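Visit notes, Briledier gripper open day, September 11, 2019

Typed on the train, sorry for the state of it.

Got in late, coffee gone. Straight to the Zudel room. Two-finger grippers all morning, same desk clutter for each: scissors, a little red cube, a mesh pen holder. Liked that. Most places hand you a nice square block and everything looks great.

Pen holder is the mean one. Thin wall, and with stuff sticking out the top the fingers have less room to go in. You get the approach angle a bit off and the cup leans.

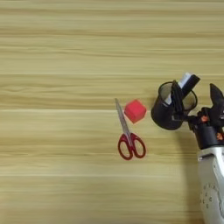 Calvo asked whether any of this matters if you only pick boxes, and said a suction cup would be cheaper and done by lunch. Fair, for boxes. We don't do boxes. Mesh and suction is a non starter, air goes right thru it.

Then prices, since I know I'll be asked:

- Fiso gripper, fingers included: $2,960
- Zudel, same class: $2,449, but spare pads are extra, $208 a set
- both quoted without the wrist adapter (ask!!)

Fiso closes softer out of the box. Zudel is quicker to set up, menus make sense, force setting is right on the first page. The Fiso controller buries it 2 levels down and I lost it twice. Cables on both too short for our bench.

Had a go at jogging the arm myself. From the side you misjudge how deep the fingers are, every time. Much easier off the overhead view, where you see the rim and both fingers at once and can nudge the wrist over before you close.
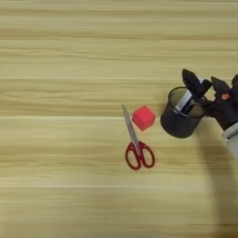
Scissors I'd want to try flat on our own table, with our own lighting, before signing anything. Flat shiny things on pale wood are exactly where our camera gives up. Asked for a loan unit, Zudel said November, Fiso wants a deposit first.

To do: measure our bench for cable length. Get the adapter price in writting. Send Briledier the parking form back.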